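Keeping the Flirkdale cut from sliding: a chat with Edivaldo Falcão

I'd been wanting to talk to Edivaldo ever since the county closed the lower road at Flirkdale and then, to everyone's surprise, opened it again before school was out.

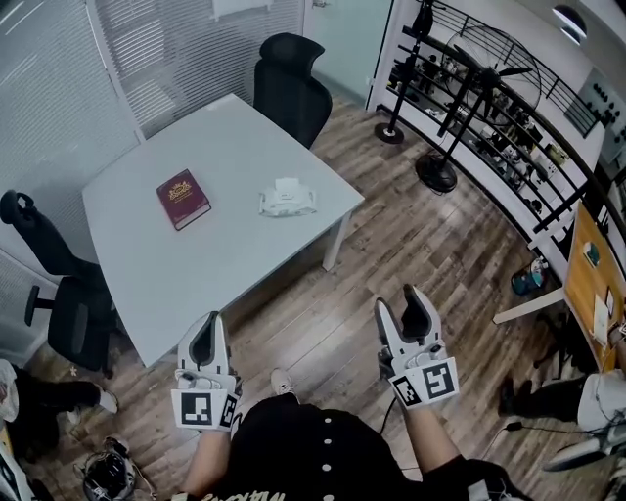 What does a slope engineer look for first on a site like that?

"Water," Edivaldo told me. "Where it comes in, where it leaves, and what it's doing in between. The soil comes second for me." He has been with Fokstead for seven years, mostly on road cuts and old quarry walls, and he talks fast when he likes a subject (he likes this one a lot!).

The Flirkdale cut is clay over weathered shale, which I'm told is a pretty miserable combination. Fokstead drilled 5 borings along the top and left standpipes in them over the winter. The readings came up after every rain and took their time going back down. "The drains from the eighties were still there," he said. "Somebody did a nice job on them, too. They were just full of silt."

So the first month went to cleaning what could be cleaned and drilling new horizontal drains below the old ones. After that came the soil nails — 318 of them, along 235 feet of road. I asked if that was a lot. He laughed and said it depended on who was paying.

His colleague Ívar Þórarinsdóttir ran the pull-out tests, and she joined us partway through with a sandwich in one hand. She's the one who argued for tighter spacing at the north end, where the shale dips toward the pavement. "Edivaldo wanted to save a row," she said. "I showed him the test numbers and he stopped wanting that." He didn't fight her on it while I was there.

I live over near Lititz and I'd always figured the mesh was what held a hill up. Ívar set me straight on that. The mesh keeps the small stuff off your windshield, and the nails and the drains do the real work behind it.

They'll be back in July to read the standpipes again and seed the bench at the top. Edivaldo wants deep-rooted grasses up there. Ívar would like somebody to fix the culvert first, and she's already written to the county twice.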